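Section 7: Placing the Vaher key stand

The stand has a flat base, an upright pole with short side arms, and a bowl for loose items.

1. Set the base on a level tabletop, with the bowl end facing the side you reach from.
2. Leave 12 inches clear above the pole.
3. Sort the keys. Remove any ring you no longer use.
4. Hang each bunch by its largest ring, one bunch per arm.
5. Put coins and single keys in the bowl.

CAUTION: Do not hang more than 7 ounces on one arm.

Note: Wipe the bowl with a dry cloth. Do not use solvent cleaners.
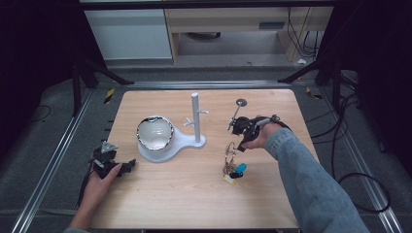
Where should a bunch go if its ring is too small for the arm?
Place it in the bowl, or add a larger split ring and hang it as in step 4.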